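饮品小店交流区 > 物料与装修
主题:换PLA吸管一个月,顺便请教墙面收纳

楼主 半糖去冰
发表于 2021年2月2日
店在Modville一楼,很小,主要做外带。1月开始堂食和外带都换成了PLA吸管,纸吸管只用了几天就停了,客人说泡久了有纸味,喝到后面发软。
先说情况。供货的是Serkon,一箱800支,单支独立包装,细管。粗管另外算箱,价格比细管高一截。以前用的普通塑料管是散装大袋,放筒里客人自己抽,现在独立包装占地方多了,操作台下面的柜子放不下,只能往墙上想办法。
墙面我本来想刷白完事,合伙的苏佩瑜坚持要有图案。她喜欢苏格兰格,说外带窗口就那么一小块,素了没人看。我担心红格子太跳,加上孔更花。两个人说了一个星期没定下来。
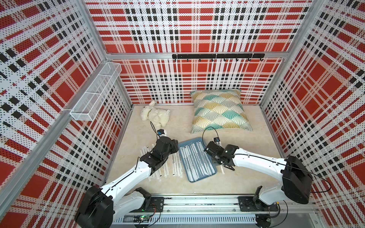 红白黑格纹的带孔墙板,地上是米白色毛绒垫。

想问三件事:
一,PLA吸管做热饮到底行不行,你们卖热饮给什么管。
二,独立包装的吸管怎么摆,客人拿着方便,又不会一拿一大把。
三,带孔墙板印图案的,用久了擦不擦得干净。

2楼 阿坤冷饮
热饮别给吸管,给直饮盖。我去年冬天就这么改的,开始有人问,一两周就习惯了。
PLA也分料,普通的遇热会软,改性过的耐温高一些。买之前看包装上写的适用温度,再自己倒杯热水插进去试,两步都要做。

3楼 三楼茶水间
同意看温度,不同意全部不给管。热奶茶带料的怎么喝?直饮盖口子小,珍珠出不来,客人最后还是掀盖子,更容易洒。
我的做法是热饮出杯控制在70度以下,给耐温的粗管,杯贴上提醒先搅再喝。用到现在没有因为吸管变软来退的。

4楼 阿坤冷饮
回3楼,出杯70度,冬天外卖送到手就温了,一样被投诉。我这边外卖占大头,做法没法通用。
带料的我单独放一把勺子,也是可降解的,成本高一点,认了。

5楼 半糖去冰(楼主)
我这边热饮带料的不多,主要是红豆和芋圆,勺子可以考虑。温度问题我回去拿现在这批试一下。
摆放先试了托盘,平放,顺着一个方向码,比插筒里省高度,也看得清还剩多少。缺点是占台面。

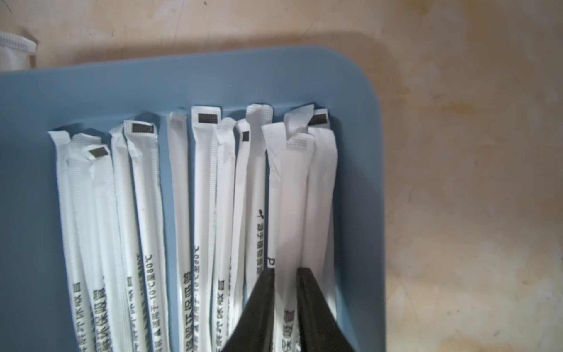
浅蓝色托盘,圆角,放单支纸套包装的吸管。

6楼 邓文杰
做过几年门店物料,说两句。
独立包装不要竖着插筒,纸套底端压久了会破,筒底还容易积水,受潮以后套子贴在管上,撕起来很难看。平放是对的,但是托盘不能放在水池那一侧,也别靠封口机,那边热。
另外储存时间要注意。PLA放久了会变脆,夏天仓库闷热更快。按一两个月的用量进货就够了,别为了单价囤一大堆。我见过有人一次囤到第二年,拿出来一捏就裂,供应商不认。

7楼 小满在Metance
楼上说的变脆我遇到过。我在Metance那边开店,夏天的时候小仓没有空调,箱子又靠着外墙,后半箱的管子戳膜的时候尖头会崩。换了位置以后好一些。
还有戳膜的问题,PLA管偏硬,膜厚的话要用点力,老人和小孩戳不动。我后来换了薄一档的封口膜。

8楼 半糖去冰(楼主)
谢谢邓哥,托盘已经挪到收银这一侧了。高峰期客人自己拿还是会多拿,所以现在改成店员给,台面上只放一小部分,其余收在抽屉里,空了再补。

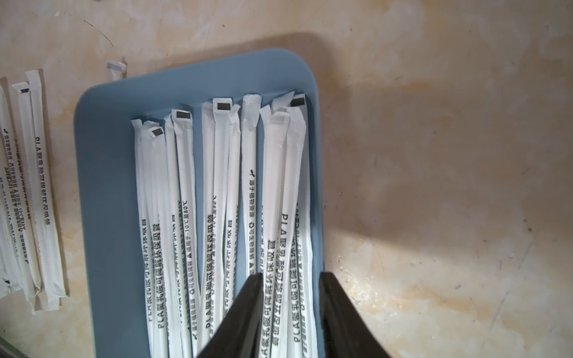
这样改了以后用量降下来了,店员多一个动作,忙的时候会忘,外卖单漏放吸管的情况比以前多。我在打包的地方贴了条子,让封袋前看一眼。漏放一支就要赔一杯的钱,这个比多拿几支亏得多。
外卖平台上有人备注“不要吸管”,这种单反而最容易出错,店员顺手就放进去了。你们有没有好办法?

9楼 三楼茶水间
备注单打印出来以后用荧光笔划一下,笔就拴在打印机旁边。土办法,管用。

10楼 老猫不喝茶
说句不好听的,换PLA图什么?成本涨了,客人喝完照样跟别的垃圾丢在一起。可降解要有专门的堆肥条件,扔进普通垃圾桶跟塑料有多大区别?

11楼 邓文杰
回10楼,规定已经在执行了,餐饮不让用不可降解的塑料吸管,这个没得选。至于后端处理跟不上,我同意你,很多地方收上来就是混着烧。
能选的是少发。直饮盖能解决的就用直饮盖,比纠结什么料有用。

12楼 老猫不喝茶
少发我同意。我的意思是别在杯子上印一大片绿叶子当卖点,有的店印得跟做公益一样。

13楼 阿坤冷饮
跑题了。楼主第三个问题还没人答。
带孔板我用过,店里油烟少的话没问题,做奶茶的主要是糖浆和茶渍溅上去,表面能擦,孔边上会积一圈,要用软毛刷。印图案的比纯白耐看,脏了不明显。但靠近水池那块别装,糖浆混着水汽,一个月不刷就发黏。

14楼 苏佩瑜
我是楼主说的合伙人,看到这里感觉我赢了一半。
格子脏了不明显,这是我一开始就说过的理由,他没听进去。隔壁Meng面包房用的白板,我每次去买早饭都能看到老板在擦。

15楼 半糖去冰(楼主)
墙板可以用格子,预算得压住。找人报过价,板加安装1200以内我能接受,现在报的超了400,我准备买板自己装,安装费省下来。

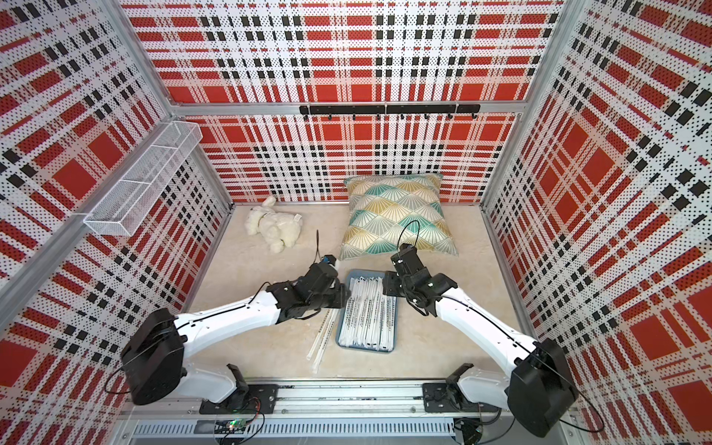

收纳这边我重新排了一遍,常用的工具必须伸手就能拿到,量杯、滤网、长柄勺都要离操作台近,备用的放高一点。挂钩我倾向于做成一整排,像图里后墙横杆下面那种黑色小钩,一条杆上排开,挂什么、怎么换都随意。比起在孔里一个一个插单钩,这样受力好一些,擦墙的时候整条卸下来也快。滤网要沥水,下面还得留出接水的位置,所以杆不能装得太低。

16楼 小满在Metance
小钩子挂不了重的,雪克壶就别挂了,掉下来砸台面。我的滤网和勺子挂着,壶倒扣在沥水垫上。
钩子间距买之前量一下,太密的话滤网挂上去会叠在一起,干不透。

17楼 三楼茶水间
自己装的话先找墙里的线。我装置物架的时候打到过线管,停了半天业。

18楼 苏佩瑜
线的位置我有装修时候的图,周末翻出来。他打孔我不放心,到时候我来打。

19楼 半糖去冰(楼主)
行,你打。
另外回2楼,热水试过了,刚倒的开水插进去确实会弯,放凉一阵再插没看出变化。热饮先按直饮盖来,带红豆芋圆的配勺子,卖5天看看客人怎么说,到时候回来更新。

20楼 阿坤冷饮
直饮盖记得买带塞子的,外卖不带塞子会洒。

21楼 邓文杰
盖子和杯子最好同一家进,口径标的一样,实际扣上去松紧差不少。先要样品,扣好倒过来晃一晃再下单。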